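Strike kitchen tips, picket shift edition

Updated in August. Old page was a mess so I rewrote most of it between shifts. Skip to whatever you need.

This is for anybody cooking for a line. We ran ours out of the hall kitchen on Bergeron when the Skanance warehouse people walked, and before that a smaller one for the Drorkex drivers. Learned most of this the dumb way.

Before you're out

Fill the freezer while the checks still come. Beans, rice, chicken thighs, ground meat in flat bags. Flat bags thaw quick and stack like folders. Write what it is and the month on the bag BEFORE you fill it, marker won't stick to a cold wet bag.

Get the hall keys sorted early. Also find out where the breaker panel is. Two big coffee urns on one circuit will trip it every time, put one by the stage and one in the kitchen.

Ask who has big pots. Ask who has roasters, the plug-in kind people use at Thanksgiving. Masking tape on the bottom with the phone number of whoever owns it. Tape on the lid too, lids wander.

Coffee

Biggest complaint on any line is coffee. So.

Fill the urn the night before, cold water, grounds in the basket, lid on. First person in just plugs it in. If first shift is at 5 a.m. the urn needs to be on well before that, a full one is slow. Put it on a timer if the timer is rated for it, check the label, don't guess.

Pinch of salt in the grounds if your water is hard. Helps a little.

Don't leave it on all day. After a couple hours it tastes like the pot. Pump thermoses are better, fill them and shut the urn off. Rinse thermoses with very hot water first and dump it, coffee stays hot a lot longer.

Urn stains: baking soda and hot water, let it sit, scrub, rinse twice. Vinegar run every couple weeks for the scale.

Soup for the line

Our best night we fed 218 with soup and bread, so this part I trust.

Chili, split pea, chicken and rice. Thick stuff. Thin soup slops out of the cup when you're walking with a sign in the other hand. Cook the rice or noodles seperate and add at the end or you get paste.

Salt it light, put hot sauce out. Always one pot with no meat. Label it big, and keep it's own ladle in it.

Carry it in a drink cooler, the round jug type won't work, beans clog the spigot. Use a regular picnic cooler, preheat with hot water, then set the lidded pots inside with towels packed around. Keeps hot food hot on a short drive. Check with a thermometer when you get there, needs to be 140 or better. Lower than that and it goes back on a burner.
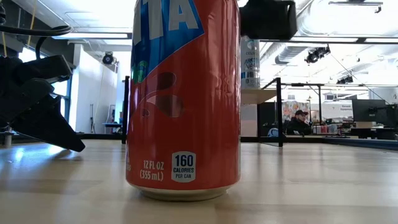 Leftovers cool in shallow pans, never the deep pot. Deep pot stays warm in the middle half the night and somebody gets sick. Two hours out, then fridge. On a hot day over 90 make it one hour.

Sandwiches by the tray

Line them up on the counter like a deck of cards, all bottoms first, then spread, then meat, then tops. One person per job goes twice as fast as everybody making whole sandwiches.

Butter or mayo to the edges so the bread doesn't go soggy. Tomato and pickles on the side in a tub. Wrap in wax paper, fold seam down, mark the paper. T for turkey, H for ham, PB gets its own table and its own knife. Keep the wrappers from the peanut butter away from everything else.

Damp paper towel over the tray and then plastic wrap if they're sitting till next shift.

Burn barrel and hands

Heat source food, like foil potatoes or hot dogs on a stick, is good for morale but not off a burn barrel with painted or pallet wood. Bring a real grill. Check that the city permits it where you're standing, Heltitham made us move ours back off the sidewalk.

No sink out there. Water jug with a spigot, soap bottle, catch bucket underneath, paper towels on a string. Sanitizer is fine after but doesn't take grease off.

Work gloves that smell like smoke: turn inside out, baking soda overnight, shake. Leather ones just air out.

Money stuff

Keep every reciept in one coffee can. Write on the back what it was for. We spent $79 on cups the first week and that was silly, after that everyone brought a mug and we hung them on nails by the door. Name in nail polish on the bottom, marker washes off.

Day-old bread, ask at the back door and ask nice. Freeze it same day. Toast brings it back, or run the loaf under the tap for a second and stick it in a hot oven a few minutes.

Big bag onions beat small bag onions. Chop the whole bag one evening, freeze in two-cup portions. Same with celery. Don't freeze potatoes raw, they go gray.

Home, on strike pay

Bone broth from whatever you've got. Bag of scraps in the freezer door, when it's full simmer it.

One oven night a week, do it all at once, bread and a casserole and a tray of vegetables.

Dry beans over canned, soak before your shift, cook after. Kidney beans have to boil hard for ten minutes first, slow cooker alone isn't safe.

Wash dark stuff cold. Picket shirts hang dry, the print cracks in the dryer.

Sign repair

Wet sign, staple fresh board right over the old one. Clear packing tape front and back edges. Pipe insulation on the stick where you grip it, saves your hands by the second day.

More on breakfast burritos when I get to it. Foil them hot, 5 to a bag, that's the short version.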